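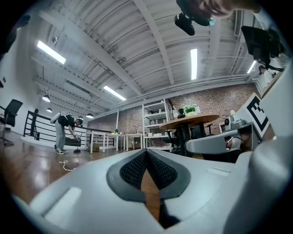
I've been testing the Bhardwaj floor tidier for a fortnight now, and the question everyone at home asks is whether it can pick up a sock yet. Sort of! It wants a big open room, and mine is a narrow hall in Ponduscombe with a shoe rack in it. A shiny brown floor with the ceiling lights streaked all over it is bad enough for me when I'm hunting for a dropped earring, and the Bhardwaj doesn't like that sort of glare either -- it kept going for the bright patches on my kitchen tiles.

It costs 616 pounds, plus 88 for the spare pads. Setting up took me most of an evening (the booklet is hopeless), but it's quiet and my mother-in-law has stopped glaring at it.

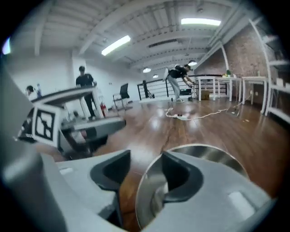 Cables are where it falls down. Socks, fine, toy bricks, mostly fine. But put down a white power strip with its leads wandering off across the boards and you've got a job that still needs a person bending over. Mine dragged the lamp lead as far as the sofa and gave up. I'd score it five for lifting and two for common sense, and I'd still rather have it than the Praltley, which was 2000 and couldn't manage a tea towel.

So can a machine do the chores? A few of them, slowly, if you tidy up first. 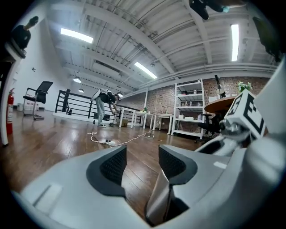 Manju Goel wrote in to say hers does very well on socks but has never once got a coat hanger off the carpet, and she'd wait for the next model.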